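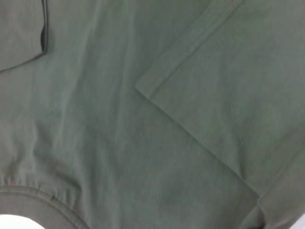

Gray-green T-shirt laid out flat.

Greasing a Trailer Hub

Jack the trailer up at the axle and chock the opposite wheel. Pull the dust cap with a wide screwdriver, working it out a little on each side.

Take out the cotter pin, castle nut and washer, then slide the hub off. Wash the bearings in solvent and let them air dry. Any roller with pits or blue marks means a new bearing and a new race.

Pack grease in from the wide end until it comes out the top. Don't mix greases. The Badura tub I use doesn't get along with the old marine stuff, so wipe the hub clean first.

Fit a new seal every time. Snug the nut while turning the hub, back it off, then bring it up finger tight and put in a new pin.

I do mine every 2000 miles and again in October before the trailer is parked. Check the hubs by hand after the first 35 miles. One that is much hotter than the other is too tight or short of grease.

Posted by Aled Wogan, Mar 23, 2022
Filed under: Trailers, Axles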